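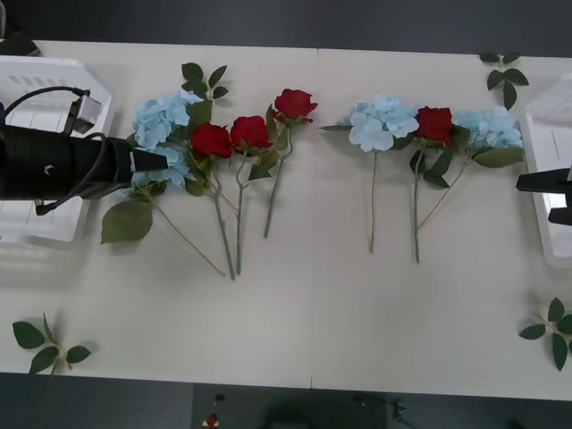
*Flower table, two-arm station, Ruddock hall.*

# Darport open day recordings

Recordings from the open day at the Darport workshop in Driltstead on Thursday, July 17, 2025. Visitors watched two robot arms sort artificial flowers into baskets. The table was reset between runs by whoever was on shift.

## Contents

- 155 runs, one folder each
- one overhead video per run
- joint positions and gripper state for both arms
- `notes.csv`, with the operator's remarks

The whole set takes up 16 GB. Run numbers start at 500, carrying on from the Clutness trials.

## The task

Roses and hydrangeas are laid out on a white table with a basket at each side. Each arm picks from its own half and places stems in the nearer basket. Loose sprigs of leaves may be left on the table and do not count as a missed pick.

Layouts were changed by hand and follow no fixed plan. The number of stems on each side varies.

## Known problems

- Visitors' voices can be heard on the audio track. Use the muted copies if you plan to share clips.
- Long stems sometimes catch on the basket rim. These runs are marked `snag`.
- The clock on the left arm's computer was slow until lunch. Times in `notes.csv` have been corrected; times in the raw logs have not.

## Contact

Dagmar Lukáč, room 2117. Please give the run number when reporting a fault. A second release with cleaned logs is planned for September.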